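Ernov Council Spending Records – README

Hello, and thanks for having a look. I put this dataset together because I wanted to know what my own town council was spending on hotels, taxis and lunches, and the answer was spread over a great pile of scanned claim forms. I've typed them up into something you can open in a spreadsheet. I do this in the evenings, so please be patient if you write to me.

Last updated: 22/09/2021

What's in the folder

There are 2 files that matter. The first, claims.csv, has one row for every expense claim. The second, people.csv, tells you who held which seat or post and when, so you can match a claim to a job as well as a name (councillors do swap roles, and a few came back after losing an election!). Everything else in the folder is notes to myself, which you're welcome to read if you like that sort of thing.

The claims cover 11 financial years. The early ones are thin. For the first couple of years the council only published claims above £400, so please don't draw a chart showing spending shooting up in year three – it's the rule that changed, and I've already had one cross email from somebody who fell into exactly that hole.
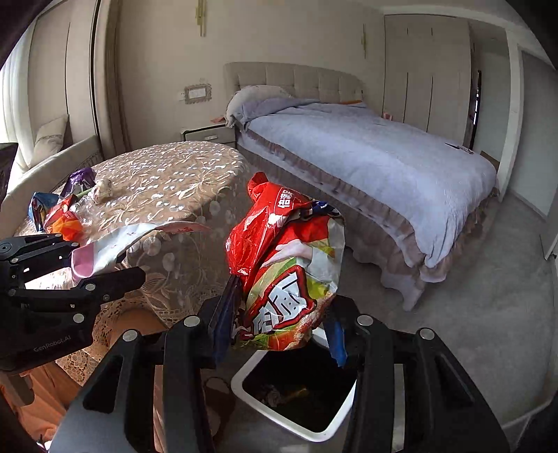 The threshold was dropped after a vote in October of that third year, and from then on every claim should be there, down to the parking. I say "should" because I can only type up what was released. Where a form is mentioned in a committee paper but I've never managed to get hold of it, I've put in a row with the amount left blank and "missing" in the status column.

Columns in claims.csv

claim_id – my own number, nothing official
date_claimed – the date on the form, as written
date_paid – often blank, sorry
person_id – matches people.csv
category – one of eight, explained below
amount – pounds and pence, no pound sign
receipt – yes, no, or unclear
status – paid, refused, repaid, missing
note – anything odd

The "repaid" status is the one most people come for. It means the claimant gave the money back, either because the council asked or off their own bat. The forms hardly ever say which, so I haven't guessed.

How I sorted the categories

The council used its own headings, and they changed whenever the finance office got new software. Up to the switch to the Kustent system you had "Subsistence", which could be a sandwich or three nights in a hotel. After it you had a much longer list that nobody seems to have filled in the same way twice. I squashed the lot into eight: travel, hotels, food and drink, phone and internet, training, office things, gifts and hospitality, and other.

Lionel Courtois went through a batch of my sorting and disagreed with a fair bit of it, mostly over whether a working lunch with a visiting firm is food or hospitality. We settled on hospitality if anybody from outside the council was at the table. He's still not happy about the flowers. 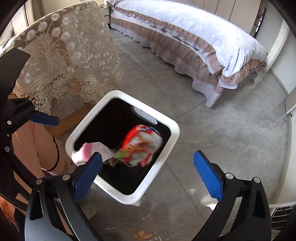
Small items were the hardest to place. A single claim might cover a train ticket, a coffee and a bag of crisps, with one total at the bottom and no breakdown. My rule is that the biggest item wins, if I can tell what it was. That's the sort of spending I mean: a packet of something eaten on the go, and then a line on a form weeks later saying "sundries". If it only says "sundries" and nothing else, it goes in other. I know that makes other look enormous, and I'd love a better idea if you've got one.

Known problems

Some amounts are hard to read. The scans from the Shimada contract period are especially faint, and a 1 and a 7 look much the same. Where I wasn't sure I've written "hard to read" in the note column, so you can filter those out before you add anything up.

Duplicates are likely. Claims sent back for a signature were sometimes scanned again, and I've caught the obvious pairs, but two identical taxi fares on one day might really be two taxis.

Names of junior staff have been left out. They're in people.csv by job title only, and I'd ask you not to try to work out who they are.
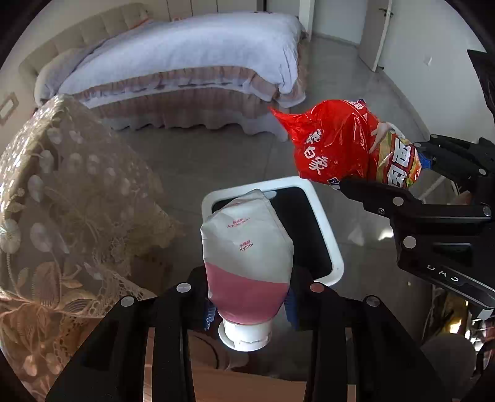
Using the data

Help yourself. Use it for a news story, a school project, a question at the next public meeting, whatever you fancy. I'd like a mention, and I'd like it even more if you'd check a figure against the original form before you print somebody's name beside it. The folder called scans is arranged by year and the file names match claim_id.

There's an older copy floating about on the Pronisent site. Please don't use that one – it still has the hotel figures in the wrong column for part of one year, which was entirely my fault.

Corrections

Send me the claim_id, what you think is wrong and where you saw the right version. I keep a list of fixes in changes.txt, oldest first.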